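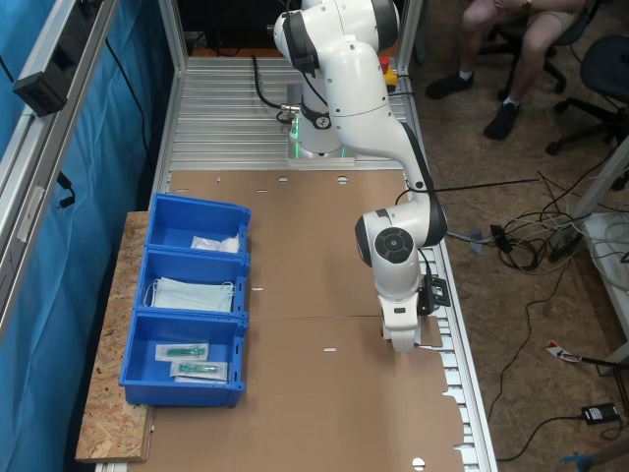
Stavine open bins, small, blue. Back in stock Friday, sold singly or in a pack of 6. Straight-sided enough to sit end to end on a bench without wasting the gaps — three in a row down the left side of the bench, on a strip of OSB, masks in the middle one, packets in the near one. No lids on these. You reach in, you grab, you keep going. If you need lids look at the Elau range instead, different size, they don't swap.

Code 3409
Colour: blue (grey on order, allow 2 weeks)
Material: plastic
Sold as: single / pack of 6
Carton: 25

What people buy them for
Clinic consumables mostly. Masks, gloves, gauze, sealed single-use bits. Also first aid cupboards, dental rooms, vet trolleys, school sick bays. One customer has a whole wall of them for fishing sinkers, so theres that.

Boxed masks: take them out of the carton and stack them flat, ear loops can hang over the side, doesn't matter. Sealed packets lie flat on the bottom. Don't pile packets up past the rim, the top ones slide off when the bin gets bumped.

Cleaning
Warm soapy water, rinse, air dry. Wipes are fine for day to day. Not for the autoclave, please stop asking — they will warp. Bleach will dull the colour over time.

Labels
Not included. Most stick-on labels hold on the front face if you degrease it first. The Nasr label holders we used to stock are discontinued, we're looking for a replacment.

Bench liners
Cut down a flattened carton and lay it on a slatted bench if small stuff keeps dropping through. Cheap, goes in the recycling when it's grubby. We don't sell these. Ask the warehouse, there's usually a heap by the roller door.

Ordering
Add to cart or email the code and quantity. Orders in before 2 pm go out same day, metro only. Regional takes longer, depends on the courier. Full cartons ship free. Mixed colours in a carton no, sorry.

Returns
Unused, within 25 days, you pay freight back. Cracked on arrival, send a photo and we'll replace it.

Also from Uruvo: shelf dividers, glove dispensers, trolley trays.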